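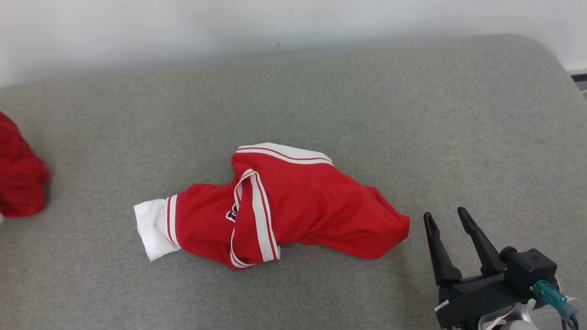

2 min read

Re: [kit-laundry] Folding red and white tops before storage

Bheki Moodley wrote:
> The Manside tops come back bunched up and the white
> trim picks up pink where it sits against the red. Is it
> the wash or the way we leave them? We have 116 to
> get through before December.

Both can do it. Damp red against white trim transfers dye in a few hours. Sort while dry, wash inside out at 20 C, and spin at 800. The faster cycle sets creases into the printed lettering.

Afterward, open each top flat before it goes anywhere. Pull the sleeves straight and check that the cuffs aren't turned in on themselves. Lay the side stripe along the fold line, then fold in thirds with the print facing up and unfolded. Don't stack more than eight.

For tops already pink at the trim, rewash on their own before any heat. I had fair results with Uten powder on the Quartey set and none on anything that had been through the dryer.

Comments (2)

brinier_kit: Does the 20 C wash get grass out?
> Only if you soak the knees and elbows first.

R.: Thirds works. Halves creased our numbers.

Contact the list owner | Copyright Brinier Kit List | Back to top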